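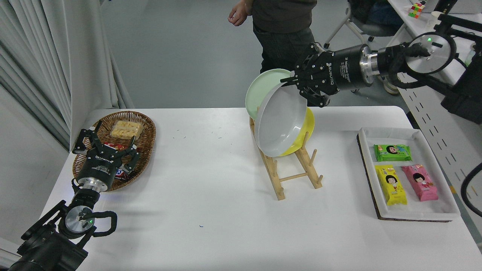

Volume 3, Issue 17

Gelteck Opens Tabletop Handling Collection to Outside Labs

Custedik program records two-arm work with dishes and packaged snacks

Gelteck said on Wednesday that it will make recordings from its Custedik program available to outside research groups starting in January. The recordings show two-arm robots handling plates, snack packages and other common items on a table while an operator controls the arms.

The first release will contain 1,000 episodes. Each episode is one complete attempt at one task, from the moment the arms leave their rest position until they return to it. Video, joint positions and gripper commands are stored together on a single clock, along with a short written instruction telling what the operator was asked to do.

Custedik was set up to gather examples for a learning system that Gelteck is building with Trido, a software company. Trido trains the system on the recordings and sends back a list of the tasks where it performs worst. Gelteck then plans the next round of collection from that list.

Plates and racks have been near the top of the list since the program began. At the Gelteck site, a wooden rack with upright pegs is set in the middle of a white table, and the operator works with plates of different colors and shapes. A gripper has to close on a thin rim, keep hold of it while the plate tilts, and stay clear of the pegs and of any other plates at the rack. A bowl-shaped plate calls for a different approach from a flat one, and the instruction sheet treats the two as separate tasks.

Snack packages are used in many of the same sessions. They are placed in a divided tray on one side of the table or in a woven basket on the other. Wrapped bars are light, they slide, and they can lie partly under one another. Operators are asked to pick up one item at a time and to put the others back where they were if they get moved.

"Dishes and snack bars ask for different things from the same pair of hands," the company said in a statement. "We want both in the same layout, so that the system has to read the instruction before it chooses what to reach for."

The program covers 230 task instructions in all. Some use one arm only. Others need both, such as holding a plate steady with one gripper while the other clears the space next to it. Instructions are written in plain English and name an object by color, type or place on the table. A typical line reads "Put the white plate in the front of the rack" or "Move the pink package to the basket."

Before each session, staff lay out the table from a printed card. Positions are changed between episodes. Lighting is left as it is in the room, and work in the rest of the room goes on as usual during recording. Trido asked for this after an early version of its system did well on recordings made against a plain screen and poorly everywhere else.

Failed attempts will be included in the release. If an operator drops an item or misses a grasp, the episode continues and the operator may try again. Reviewers mark the point of the error and note whether the task was finished. Episodes with missing video or a clock fault are removed.

Operators train for 30 hours before their recordings are accepted. The first part of the training is done with soft objects. Plates come later, along with practice in releasing an item without pushing it over. Operators work in short shifts and switch with the person who resets the table.

Bosman, which supplies the mounting frames and tables used in the program, will publish drawings of the station so that other groups can build one with the same reach and table height. The drawings will include the arm mounts and the camera positions. Groups that already have their own two-arm stations may use the recordings without building the Bosman design, though the calibration files apply only to that layout.

Seventeen research groups took part in a trial of the file format earlier in the program. Their comments led to two changes. The gripper opening is now stored as a distance instead of a percentage, and the written instruction can be read without opening the video file.

The recordings will be free for research and teaching. Companies that want to use them in a product will need a separate license from Gelteck. Requests for access will be handled in the order received, and each group must name one person responsible for storing the files.

A second release, with drawers and lidded containers added to the task list, is being planned. Gelteck has not set a date for it.

About Gelteck
Gelteck builds two-arm robot stations and runs data collection programs for research and industry.

About Trido
Trido develops learning software for robot arms and grippers.

Media contact: Gelteck Press Office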